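# Review: the Prenum bench rules for handheld gripper work

I've been using the Prenum rule set since June and I'm properly keen on it, so forgive the brackets. It's a slim ring binder from Flestent (plus a folded wall card) covering good practice for people who record household tasks with handheld grippers. There are 200 rules, which sounds dreadful, but most are one line long and you only need the wall card once you're going.

What I love is how physical it all is. Rule 14: tie up or route any lead your foot could reach. Rule 31: open doors fully before you pick up the grippers. Rule 32: keep the marker cubes facing outwards and never hold one against your body. Somebody has plainly stood in a room and done this for hours!

The section on resets is the best thing in the binder. You write down the starting state in plain words before each batch, and a second person reads it back. So-yul Choo and I tried it over 309 recordings and our arguments over "was the door open or shut?" simply stopped. Gervasio Durán, who normally hates paperwork, has asked for his own copy.

Grumbles? A few. The page on food is thin: it says to log when an item was last swapped and leaves it there, where the older Farahani notes gave you a proper table. The index is poor, too, and I still can't find the rule on gripper cleaning without flicking. And the checklist pads run out fast if you work in pairs.

We've kept ours up for the fridge tasks, which are fiddly because the compartment is so small and both hands want to be in it at once.

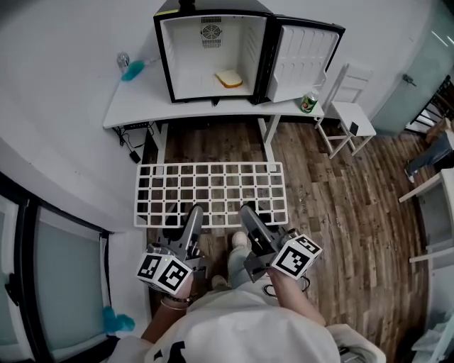

*Mini fridge task: door open, one slice of bread inside, both grippers in hand.*

I'd now add a house rule of our own on floor space, and the binder leaves blank pages for exactly that (lovely touch). Ours has six so far. The Plorkirmont edition adds a chapter on shared rooms, and I've got it on order.

Four and a half out of five, with the half lost to that index.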